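Notes for Wornden, Friday slot. Keep it under twenty minutes this time.

Open with the kettle joke. If it dies, go straight on to laundry.

The question on the poster is whether a machine can do the chores yet. Short answer: which chore, and how long have you got? A dishwasher has been doing one of them for decades and we've stopped calling it a robot. What people mean is clothes. They always mean clothes.

Getting a jumper off a rail sounds like nothing. Ask them to say out loud what their hands do. Pause. Someone will say "you just take it off".

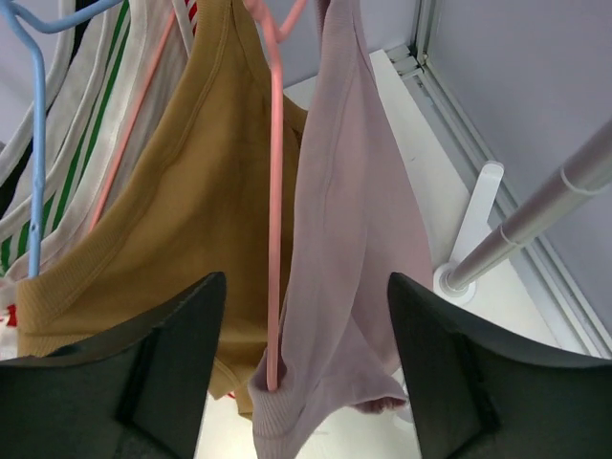

So, knitwear. A bolt is the same bolt on Monday and on Tuesday. A ribbed top has a new shape every time you breathe near it, and it hides half of itself behind its neighbour. Holger Dahlgren spent 4 months at Novenska teaching an arm to find a hem, and his daughter, aged 5, found it faster while eating toast.

Hangers deserve a slide of their own, but I cut it. Thin, bendy, hooked at one end, usually tangled with another hanger. Signe calls them the real customer.

Shop floor next. Mention Bender: 400 garments to re-rail after the December sale, one morning, Ulla Lunde and a steamer. Machine managed 194 and Ulla did the rest before lunch, plus the ones it had put back inside out. She was very kind in her report.

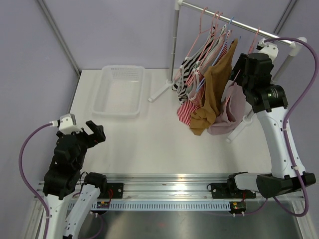 Two arms beat one, mostly. One holds, one pulls, and then you have the new problem of making them agree. (Anyone who has folded a fitted sheet with a spouse may nod here.)

Where I come down: sorting, yes. Carrying, yes. Unhanging a full rail with no help, ask me again in a few years and bring biscuits.

Thank Mariann Szabó for the slides. Questions. If Nicholas asks about ironing, point him at Shaimaa.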